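The Lodger on the Third Floor

The year I turned thirty I went to live in Narnau, in a house that belonged to a woman called Trinidad Quiroga, and I stayed much longer than I had told anyone I would. I had come to repair the organ in the church, which had 1116 pipes and a family of mice, and I had promised my wife Ebise that I would be home before the January snow closed the pass. Well, the snow came early. It came one night while we were asleep, and in the morning Mrs. Quiroga knocked on my door with a cup of coffee and said, very kindly, "Mr. Nikolovski, I think you had better buy some warmer socks."

She was a great believer in socks. She was a great believer in a number of things, among them boiled onions for the chest, sleeping with the window open the width of one finger, and the proper folding of clothes. This last she had from her grandmother, who had been in service at the big house in Skodumum (a house I never saw, though I feel I could find the linen room in the dark, so often did she lead me through it). A shirt that had been folded with care, she told me, would forgive you a good deal of sitting around in a trunk. A shirt that had been thrown in would hold it against you at the very moment you needed to look respectable.

I laughed at that, the first time. I was a man who lived out of a suitcase, and my method was to kneel on the lid.

But the evenings were long, and the stove was in the kitchen, and so was the ironing, and so naturally was I. She would stand at the table with the lamp pulled down and the basket by her hip, and she would talk. She talked about her brother who had gone to sea, and about the egg merchant Egger, who had proposed to her twice in the same week because he forgot he had done it the first time. And all the while her hands went on by themselves, sleeve over, sleeve over, hem up, and a pat at the end, the sort of pat you might give a good dog. 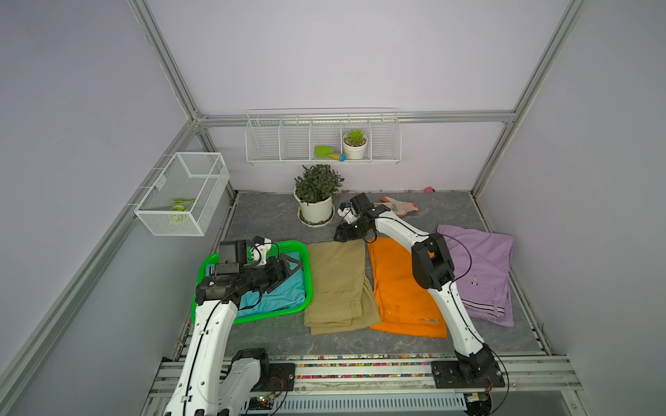
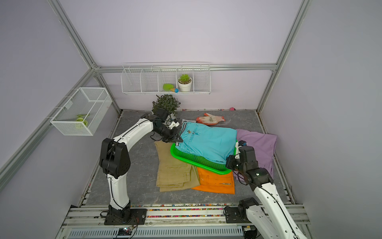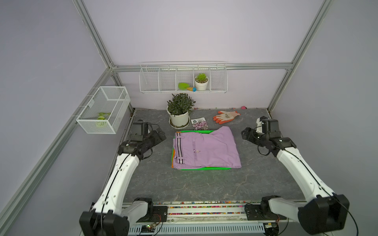 One night she handed me a shirt without a word and went on with her story. I made a poor job of it. She shook it out and handed it back, still talking, and I did it again, and by the time her brother had reached port I had done it in a way that she let stand. I was more pleased with that shirt than I had been with my first organ, and I am not ashamed to say so!

Ebise wrote to me every week, though the letters came in bunches when the mail sled could get up from the valley. She wrote that the roof was sound, that our neighbor Rahel Zürcher had had her baby, that she missed me, and that she had found my good gray coat in a ball at the bottom of the closet and what kind of man had she married? I read that part aloud in the kitchen. Mrs. Quiroga put down the iron.

"Write to her tonight," she said. "Tell her you are learning."

So I wrote. I told her about the mice, and about the low pipe that groaned like a cow, and then for two whole pages I told her how to fold a coat so the shoulders stay round, with a drawing in the margin. I suppose it was a strange sort of love letter. She kept it, though, and I came across it years afterward in the drawer with the good tablecloth, with a ring on it where somebody had set down a cup.

The pass opened in the spring, when the organ had been ready for a good while and I had run out of small things to pretend to fix. On my last evening I carried my suitcase down to the kitchen and packed it there under the lamp, taking my time. Everything went in flat. I had room left over, which had never happened to me in my life, and Mrs. Quiroga looked at the empty corner for a moment and then went out to the pantry. She came back with a jar of plum jam wrapped in a dish towel, and it fitted into that corner as if we had measured for it.

"For your wife," she said. "The towel I want back."

I meant to mail it, I truly did. But Ebise liked it, and then there was the baby, and then there was another one, and the towel went through the wash so many times that the blue stripe turned the color of skim milk. When at last I took it back to Narnau I had my eldest with me, a girl of 8 with a scab on each knee. Mrs. Quiroga was very small by then and sat by the stove with a blanket over her. I put the towel in her lap, and she turned it over and felt along the edges with her thumb.

"Who folded this?" she asked.

"I did," said my daughter.

Mrs. Quiroga shook it out, and handed it back to her, and began to tell her about the egg merchant.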